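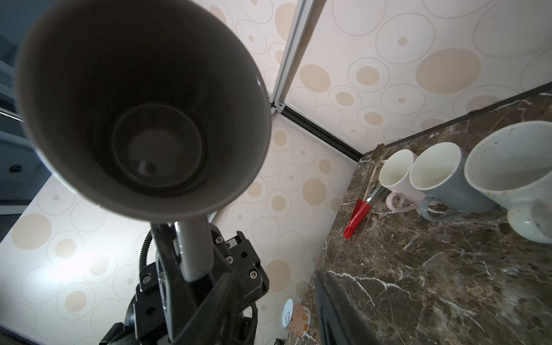

**Issue 18 | Page 4**

## Mugs and shared crockery in the Wallorer kitchens

Members are reminded that the mugs kept in the kitchens at Wallorer House are held in common and are available to all tenants and their visitors. Following the stocktake carried out in August, the house now holds 755 mugs across all floors. They are of many sizes and colours, from plain dark grey to pale pink, blue-grey and speckled, and no colour is reserved for any one office or floor.

The House Office has received several enquiries about the correct way to leave mugs after washing. The following arrangements now apply in every kitchen.

Mugs should be rinsed inside and out, with attention to the base of the interior, where tea and coffee marks tend to settle. Deep mugs need a brush, and one is supplied at each sink. Washed mugs may be left on the marble worktop to drain, either upside down or on their sides, and should be dried and returned to the cupboard by 5 p.m. Those laid on their sides should be placed well back from the front edge, with their openings all facing the same way. Speckled mugs should be checked under a good light, as marks are less easily seen against the brown flecks.

Tongs and other small utensils may share the worktop while drying but are to be put away in the drawer at the same time as the mugs. Tongs with silicone tips must not be left on a hot hob. Replacements can be requested from the House Office.

Chipped or cracked mugs should not be put back into use. Please place them in the marked box beneath the sink in the Toleck kitchen, from which they are collected monthly. Members who wish to give mugs to the house are welcome to do so, provided that the items are sound and suitable for the dishwasher.

The Saithong Room will continue to use its own cups and saucers for formal meetings. These are stored separately and should not be taken to other floors. Bookings that require catering for more than 18 persons should be notified to the House Office in advance, so that additional crockery can be brought over from the Neltulari store.

Enquiries about kitchen supplies may be made in person at the House Office or by internal telephone on extension 1728.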